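Robots and Everyday Work, Unit 4
Instructor: Estela Valdebenito

Can machines do household chores yet?

Some of them, in some kitchens. A vacuum that covers a floor needs little more than a map. Opening a door takes more: the robot has to find the handle, get a grip, and pull along a curve whose center is at the hinge. If it pulls straight back, it slips or drags the whole appliance forward.

Knobs are a separate problem. The fingers must line up with the ridge and the wrist must turn around the center of the dial. People feel when a dial stops. A robot without force sensing has to guess.

Class exercise. The Onness set has 522 simulated trials of 3 tasks: open the door, close the door, turn a knob. By our scoring, 411 succeeded. Before Unit 5, read through the failed trials and sort them by cause (missed grasp, wrong path, stopped too early).

Keep in mind that simulation leaves out grease, loose hinges and bad lighting. Do not quote the success rate as if it were for a real kitchen. 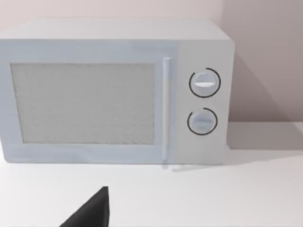 Fig. 4. Simulated microwave with bar handle and two knobs; gripper finger in front.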